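Student Work > Year 11 Engineering > Project Reports

September 29, 2024 | By Sayaka Sugiyama

Print this page | E-mail this page

So our group had been going on about grippers since March, and all we'd built by then was a cardboard one that couldn't hold a glue stick. The open day at Modau came at exactly the right time! It's a bus and a bit of a walk from school (we got off one stop too early) and they let 13 of us in as a group.

Müzeyyen Sönmez took us round. She works on handheld grippers, the kind a person carries about and uses to pick things up so the movements can be recorded and a robot can learn from them later. I'd read a bit about it for our proposal but I didn't really get it until I saw how close the camera sits to whatever you're grabbing. At the tables, stuff fills up nearly the whole view. A pale grey cylinder with crinkly silver foil inside and a blue and green globe printed on the side looks enormous from there, and blurry at the edges too.
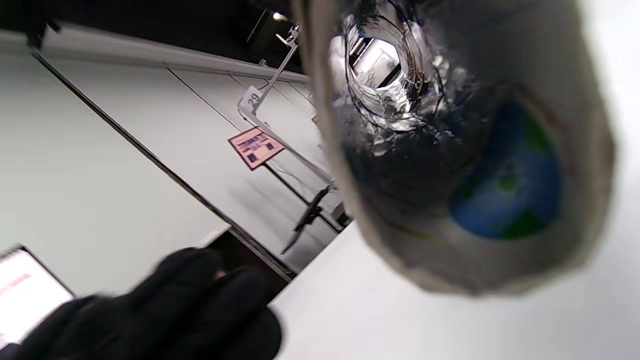
I asked her if blur was a problem and she said it depends what you want out of it, then talked for ages about lenses (my notes get pretty messy at this point, sorry Mr Hirvonen). What I did get down was that they do 300 recordings of one job before they even try training on it. Our plan said 2. We have changed our plan.

After that we all had a go with the Wulley, their name for the practice gripper. It's heavier than you'd think and my wrist was sore by the end. You have to go slowly and not change your mind halfway, and I changed my mind every single time. Brulix, the other school there, had a kid who was annoyingly good at it.

Things we're taking back to our own build:

- camera closer to the fingers, even if it looks weird
- softer pads, we're trying bike tube first
- same start position every time, marked with tape
- label the files properly!! Ours are called test, test2 and testfinal

We still need to sort out the trigger, it sticks when you squeeze it hard. I'll put the new drawings in the shared folder once I've redone the hinge.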